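How to Seal a Tiled Floor
Posted Jan 22, 2022

Unglazed tile and cement grout both soak up spills. A penetrating sealer slows that down. Glazed tile needs no sealer, but the grout between the tiles usually does.

What to have ready
Penetrating sealer, a foam brush, lint-free cloths, a pH-neutral cleaner, a mop and two buckets. One quart of Rila covers 600 square feet of grouted floor according to its label. Porous tile takes more.

Step 1. Test the floor
Put a few drops of water on a tile and on a grout line. If the spot darkens within 3 minutes, it will take sealer. Try a corner first, then the middle of the room, where old sealer wears off sooner.

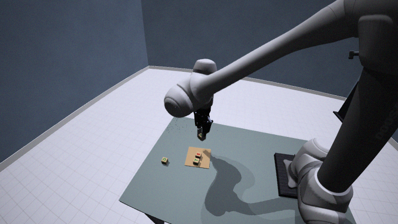

Step 2. Clean and dry
Sweep, then mop with the cleaner and rinse twice with plain water. Leave the floor overnight. New grout should cure for as long as the bag says.

Step 3. Apply the sealer
Start at the wall farthest from the door. Brush it along the grout lines, a few feet at a time, and wipe any extra off the tile face before it dries. Dried sealer leaves a haze that is hard to remove. Keep a window open and stay above 41 degrees.

Step 4. Second coat
Wait the time given on the can, repeat the water test, and add a coat only where drops still soak in. 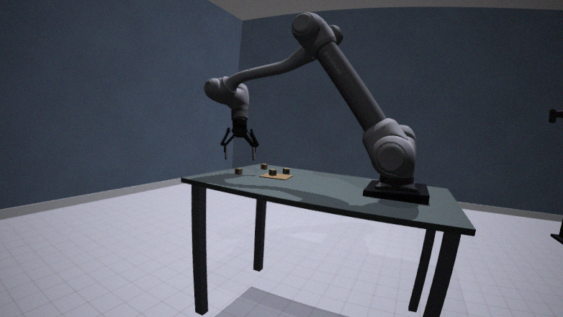
Comments

Chidiac: Step 3 worked for me except for the haze. I missed a patch last September and had to rub it with a cloth dampened with more of the same sealer, then buff right away. Plain water did nothing.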